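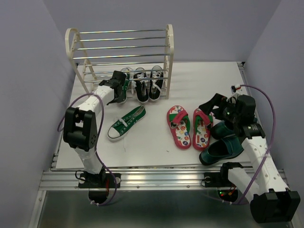

图1 双臂工位上的鞋架整理：左臂夹爪在架子下层的绿帆布鞋处，右臂在深青色鞋这一侧

课程实践报告：鞋架旁边多了两只手臂之后
报告人：许文雄
同组：何天佑（访谈记录、表格整理）

一、我们怎么会跑去看鞋

一开始我和天佑想做的题目是食堂收餐盘的传送带，都写好半页提纲了，结果发现隔壁组也在做，还比我们早交。老师让我们换一个“有人在里面干活”的地方，天佑就想到他表姐待过的Femdale。Femdale是做鞋类退货和样品整理的，在Mostovine工业区靠里面的一栋楼，从车站走过去要穿过一大片停车场，七月去的话建议带伞，遮太阳用的。

我们在那边断断续续待了六周，跟的是样品整理组。这个组的活儿讲出来很简单：鞋从各处回来，有的是客人退的，有的是门店借去陈列的，混成一箱一箱，要配成对、看一眼有没有问题、摆上架，再由下一道的人拍照登记。组里一共11个人，早班多，晚班少。今年春天他们加了一个双臂工位，大家叫它Yau。为什么叫Yau我问了好几个人，每个人的说法都不一样，天佑坚持说跟他没关系（他名字里那个“佑”拼出来就是Yau，所以第一天他被叫了一整天“机器哥”）。

后台的排程系统叫Citesetti，是公司自己的小团队写的，哪箱鞋去人工台、哪箱去Yau，都由它分。这个东西后面会讲很多，我觉得它对人的影响比手臂还大。

二、工位长什么样

我原先想象的是很大的、围着黄色栏杆的那种机械臂，到了才知道这么小！一块白色的板子，三面有浅色的挡板，两只手臂装在前面的铝型材导轨上，一左一右，往里伸着抓鞋。板子后面偏左放一个小鞋架，两侧是奶油色的侧板，中间是一根一根金属杆。鞋摆在杆子上，鞋头朝里。

图1里架子上层还空着，下层有一只绿帆布鞋和两只黑球鞋。另一只绿的还斜躺在板子上，旁边是一双红凉鞋，鞋垫上印满彩色字母的那种，再过去是两只深青色的鞋，前面那只几乎是横着的，鞋口朝上。这种摆法在这里很平常，箱子倒出来什么样就什么样，不会有人先替它理好。

我特别留意了鞋带。黑球鞋的鞋带是散的，右边那只直接拖在鞋口上。早班的秀姨（她不想写全名，我就照组里的叫法写了）说她最烦散鞋带，以前人工摆的时候顺手一塞就进去了，现在Yau抓鞋不塞鞋带，摆上架还是那个样子，后面拍照的人就得自己弄。所以塞鞋带这件事并没有消失，它往后挪了一个工位，挪到了原来不用管鞋带的人手里。我在笔记本上把这句话画了两道线，后来发现整篇报告差不多都是围着它写的。

三、一箱鞋的过程

我尽量按看到的顺序写，有些地方可能和Femdale自己的作业说明不一样，他们的说明我们只看了封面和目录。

箱子到了以后，先有人扫码，Citesetti决定去向。分给Yau的箱子由看台的人拿过去，把鞋倒在板子上，稍微拨开，别叠在一起。然后按确认，手臂开始动。看台的人在旁边盯着，主要盯三种情况：抓空、抓歪、放上去以后往下滑。滑的话得先按暂停，再伸手。这个“先按暂停”贴了两张纸条，一张打印的，一张手写的，手写的那张字很大。

架子摆好以后整架端走，换一个空架子，板子用小刷子扫一下。扫的时候会扫出线头、小碎屑、掉下来的标签绳。我以前不会想到鞋这么掉渣，现在回宿舍看见鞋柜都想拿刷子。

看台是轮的，两个小时换一次。换班的时候两个人会站在一起讲几句，比如“今天凉鞋多，右边那只手老是抓带子”，这种话不会写进系统，可是很有用。我和天佑有一天专门站在旁边听交接，听到的东西比看一下午屏幕还多。

四、数字（不多，但是有）

老师要求有数据，我们就挑了两段能对得上的时间来比。Femdale给的表是按“上架双数”算的，一双鞋两只都摆好、配对正确才算一双。

装Yau之前，样品整理组一个早班的记录是577双。装了之后，同样是早班，同样人数，我们抄到的是803双。看上去涨了很多，天佑当场就想把标题改成“效率大提升”，我拦住了。

拦住的理由有两个。第一，后面那天箱子里球鞋特别多，球鞋形状规矩，人摆也快。第二，803双里面有多少是Yau摆的、多少是人工台摆的，表上没有分开。我们去问组长，组长说大约6成还是人摆的，但她也是凭印象讲，没有单独统计过。所以这两个数字放在这里，请老师当成“发生过的两天”来看，我们不敢拿来算百分比。

还有一个没进表的部分，就是返工。被拍照那一道退回来的架子，有的是左右放反，有的是配错对（两双很像的黑鞋最容易），退回来之后由人工台直接改掉，改完不登记。我们问能不能登记几天给我们看，组长很为难，说登记本身也要时间。我能理解，但是对我们的报告来说就少了一大块。

五、人这边变了什么

访谈是天佑主导的，我负责递水和插嘴。十一个人里愿意坐下来聊的过半，其他人是边干活边讲几句。我把印象最深的几件写下来。

腰和肩膀。这是大家最先讲的，而且基本都是好话。以前一整个班都在弯腰、直起来、再弯腰，现在轮到看台的两小时可以站直，有个做了很多年的大哥说他下班终于愿意走路回家了。但是也有人讲，看台站着不动，脚后跟反而更痛，想要一块软垫。我们离开的时候软垫还没来。

聊天变少。人工台是面对面的，手在动嘴也在动，家里的事、哪家早餐涨价，全在台上讲。看台是一个人对着板子，眼睛不能离开，旁边的人跟你讲话你也只能嗯一声。有个年轻的女生跟我说她看台那两个小时“特别长”，后来她把轮班跟别人换成拆开的，一小时一小时来，组长同意了。我觉得这个小调整很值得写，因为表格里完全看不出来。

手上的本事。老员工摸一下鞋底就知道左右脚，眼睛都不用看，配对也是，两双几乎一样的鞋，磨损深浅一看就分得开。Yau来了以后，新人一进组先学看台，学按暂停、学换架子，人工配对反而排到后面才教。秀姨有点担心，她讲得很直接：“机器停了怎么办，叫他们摆，他们摆得慢，又不敢下判断。”我们在的时候刚好碰上一次停机，半个上午，所有箱子都转回人工台，老的几个一下子就变成了中心，新人在旁边递鞋。那半个上午特别热闹，大家又开始讲早餐了。

谁拿到什么箱子。这就是我前面说的Citesetti的问题。系统会把好抓的箱子优先分给Yau，球鞋、帆布鞋、硬一点的平底鞋。剩下给人的是长靴、缠成一团的绑带凉鞋、少一只的、盒子和鞋对不上的。也就是说，人工台每个人手上的鞋变少了，每一只却变难了。可是班后看板上人工台的目标双数还是老样子算，看起来就像人变慢了。这件事有三个人分别跟我们讲，讲的时候都压低了声音。我问组长，她说已经反映过，写系统的同事答应加一个“难度”的栏位，什么时候加不知道。

要补充一下，图1这一箱就属于混着来的，球鞋和凉鞋都有。混箱按理应该多给人工台，不过下午忙起来，系统也会往Yau这边推，看台的人就要多盯一点。

六、我自己试了一次

最后一周组长让我们在人工台摆了一个架子（不计数，谢谢组长）。我以为自己会很快，结果光是找一只灰色布鞋的另一只就翻了两遍箱子，最后它在天佑脚边。鞋头朝里这件事我也一直摆反，平常在家都是鞋头朝外嘛！旁边的大哥看不下去，伸手帮我转了过来，转得非常快，我都没看清。

看台我们没有试，需要先上半天的安全课，我们排不进去。这一点要算在报告的不足里，我写看台的感受全是听来的。

七、我们给Femdale的几条建议

交报告前我们把建议先给组长看过，她删了一条（关于加装饮水机的，她说那个归别的部门管），剩下这几条她说可以写。

看板上的双数分开统计，Yau的归Yau，人工台的归人工台，难度栏位没做好之前，人工台的目标先别拿旧数字去比。

塞鞋带算一道工序，写清楚由谁做，给时间。现在拍照那边是默默在做，忙的时候做不完，又被说拍得慢。

新人头一个月看台和人工配对一起学，每天至少有一段跟老员工同台。

交接的那几句话找个本子写下来，纸本就可以，挂在工位边上。“右手老是抓带子”这种话，写系统的人看到应该会很高兴。

还有软垫。

八、还没弄清楚的

晚班我们只去过一次，人少，气氛跟早班很不一样，访谈也只做到一个，所以上面讲的主要是早班。返工的数量没有。工资有没有因为工位变化调整，我们问了，对方不方便讲，我们就没有追。装Yau以前的样子，除了那张577双的表，其他都靠大家回忆，回忆里难免把以前讲得比较好，或者比较累，看是谁讲。

下学期如果老师同意接着做，我想只盯交接这一件事，带一个本子从头记到尾。天佑想去做停机那天的事，他已经跟组长约好，下次停机就打电话给他，不过组长说她比较希望这通电话不用打。

附：访谈提纲和抄录的两张班表放在另一个文件里，班表上的姓名已经涂掉。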